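Pulurcombe Allotment and Garden Society
Minutes of the general meeting held 25 June 2023
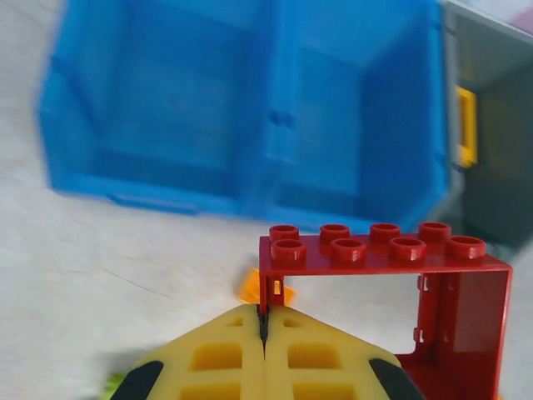
Present: Daranee Kaewsai (chair), Jarmo Aaltonen (minutes), Bošković, Predley, and plot holders as signed in.

Apologies were received from two members.

1. Minutes of the March meeting
Approved with one correction. Under item 4, "north gate" should read "north tap". Signed by the chair.

2. Matters arising
The north tap has a new washer and no longer drips. The lock on the lane gate still sticks in damp weather. Bošković will oil it and report back. If that does not help, we will buy a new one.

3. Money
The balance in the main account is $1597. Rents are all in apart from two, and reminders have gone out. The water bill is due next month. Predley asked if the interest on the savings account could be shown on its own line – agreed.

4. Shed roof
The quote from Elta for replacing the shed roof is $625, including removal of the old felt. Jarmo Aaltonen said the price holds until the end of next month. There was some discussion about doing the work ourselves. The ladder is not safe and several people did not want to go up on the roof at all. Vote taken, quote accepted. Bošković asked for it to be noted that he voted against.

5. Compost
The bays by the hedge are full and have bindweed in them again. Members are reminded that roots of bindweed and dock go in the town yard waste, not in the bays. Cooked food should not be going in either. Daranee Kaewsai will put up a new sign.

6. Hoses
A complaint was received about hoses left running overnight on the lower plots. The rule stays as it is: hand watering only after dark. The chair will speak to the plot holders concerned.

7. Open day
Tea and plant sales as last year. Predley has tomato and squash seedlings to give and needs pots, four-inch if possible. The parking field is not available this time – the farmer is cutting hay – so visitors will have to use the lane. Signs to be moved to the bottom of the hill.

8. Any other business
Plot 14 is to be offered to the next name on the waiting list. A pair of green pruners was found by the water trough and can be claimed from Jarmo Aaltonen.

The date of the next meeting will be posted on the shed door.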